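Right, I've had enough coffee and enough losses, so it's time for a thread on Maglaya, the mobile fighter I've been moaning about since October. Long one. Mute me now if you only follow me for the dog.

1/ For those who haven't played: Maglaya is three-against-three tag fighting on your phone. Swipe to attack, hold to block, tap a portrait to swap. Free to download, and they'd like you to buy things, but you can get a long way without. I've spent the price of one sandwich on it and I regret only the sandwich-sized bit of that.

2/ This is mostly about the winter ladder, because Peratus (the studio) changed the whole thing in the last patch and the in-game notes are two lines long and one of them is "various fixes". Cheers lads.

3/ Old ladder: you won, you went up. You lost, you went down. You cried, you stayed where you were.

4/ New ladder: you get a badge for every win, and badges go into a pot you can bank whenever you like. Bank early and they're safe. Keep going and the pot is worth more, but one loss halves it. It's basically a quiz show now and I am exactly the sort of person who should not be on a quiz show.

5/ My best pot so far was 388. Did I bank it? I did not bank it. I went in against a Clalari team with my tank on a sliver of health and I was eating toast at the time. 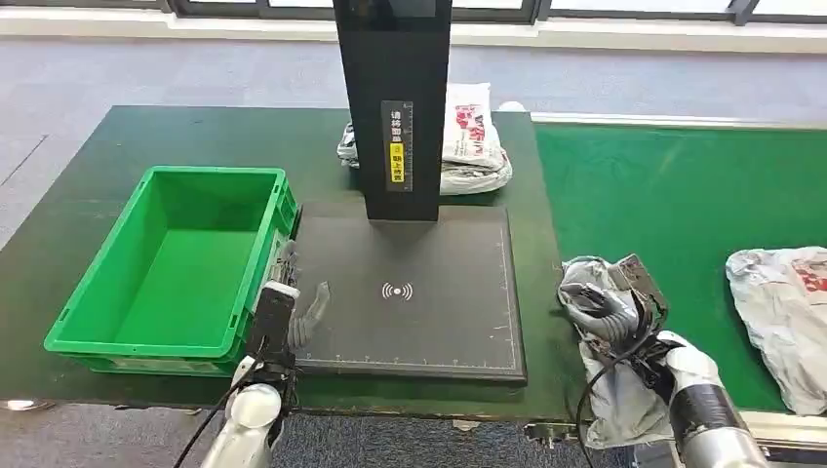
6/ So after that I had 194 and toast crumbs in the charging port. Banked the lot in a huff and went to bed.

7/ OK, Clalari. If you've played at all this week you've met her. She's the new one with the fans and the little hop backwards, and every single team has her in the middle slot. It's the hop that does it. You swipe, she hops, you hit air, she hits you, repeat until your phone is under the sofa.

8/ Felicidad Sarmiento put me on to the answer, so all credit to her: don't swipe first. Hold block, let her do the fan thing (two hits, small gap, third hit) and swap on the gap. Your tag partner comes in swinging while she's still on hit three. I went from losing nearly every one of those to winning more than I lose.

9/ It does mean you need somebody quick on the bench. I use Kasa, who everyone gets free in the tutorial and then forgets about. Poor old Kasa. His tag attack comes out faster than anybody else's I've got, and he costs peanuts to level.

10/ People keep replying to say Kasa falls off later on. He does a bit! He hits like a damp flannel against the big armoured lot. But you're bringing him in for one punch and then swapping straight back out, so who cares how he does in round three.

11/ My Kasa is level 55 now, for the record. I've put everything into tag speed and nothing whatsoever into health. He is made of biscuit.

12/ Someone asked what the full team is. Tank up front (whichever you've got, I'm not fussy), Kasa second, and then my beloved bird lady third, who isn't very good and is staying in the team for ever because I like her hat.

13/ Now the boss. The winter boss opens up once you've banked 600 badges in total, and he's only there at weekends, so plan around that. I got in this morning. I got out again about a minute later, in pieces.

14/ He has three health bars. First bar is a normal fight, off you go. Second bar he stops flinching, so all your lovely combos just sort of bounce off and he wallops you halfway through. Third bar he turns the lights off. I mean it, the arena goes dark and you've only got the sound to go on.

15/ Which is a pain if, like me, you play on mute on the bus. Headphones! Seriously, there's a growl just before his big grab and you can't see it coming any other way.

16/ Nestor Lumbao and I have been swapping notes on bar two and we disagree. He says save all your specials for it and burn them in one go. I say that leaves you with nothing for the dark bit, and I'd sooner chip away with single hits. He's beaten the boss and I haven't, so, you know. Weigh that up as you see fit.

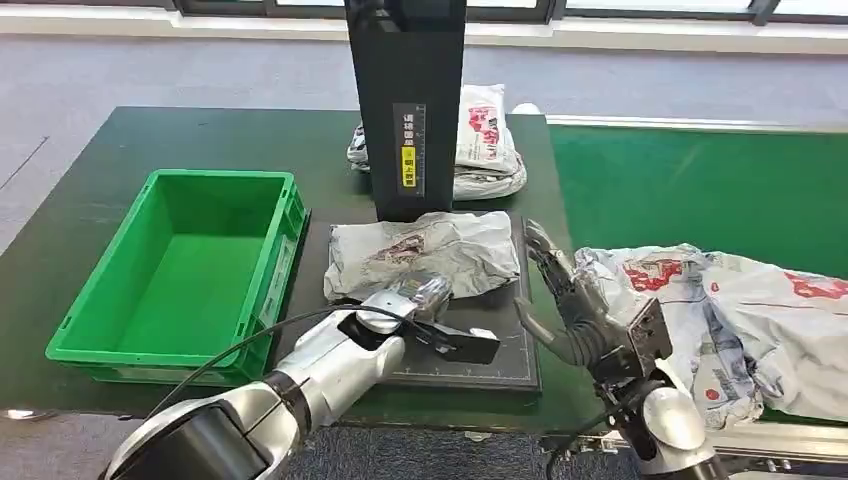
Green crate, dark green table and a tall black column.

17/ Things I'd like fixed, in case anyone from Peratus is reading. The bank button is right next to the "fight again" button and they're the same colour. I've pressed the wrong one twice and one of those times I'd had a very good evening.

18/ Also the matchmaking. At the bottom of the ladder I was fighting people with three gold fighters each, then I went up a rung and got a run of complete beginners. I felt awful. I still took the badges.

19/ Also please, please let us skip the bird lady's victory dance. I love her but it's so long. I've made tea during it.

20/ Things I like, to be fair to them: the daily missions are much less of a slog now. It used to be "win with a fighter you don't own", which, how? Now it's stuff like land ten tag attacks and you've done it by lunch without trying.

21/ And the art's gorgeous. The night market arena with the lanterns is my favourite thing in any phone game this year. I lose there constantly as I'm looking at the noodle stall.

22/ Quick one for Janelle Gatchalian, who asked if it's worth starting now or waiting for the spring season. Start now. You keep your fighters when the season turns over, it's only the badges that go, and you'll want Kasa levelled before everyone works out he's good.

23/ And no, don't buy the starter bundle. It's mostly coins and you'll be swimming in coins by the end of your first week. If you really must spend something, get the extra bench slot.

24/ Pacita Villanueva says I should stream my next go at the boss. Absolutely not. You lot don't need to hear what I say when the lights go out.

25/ Going back in after tea with a fresh pot of 85 and a fully charged phone. If you've got a trick for bar two that isn't Nestor's, stick it in the replies and I'll try it tonight – even the daft ones.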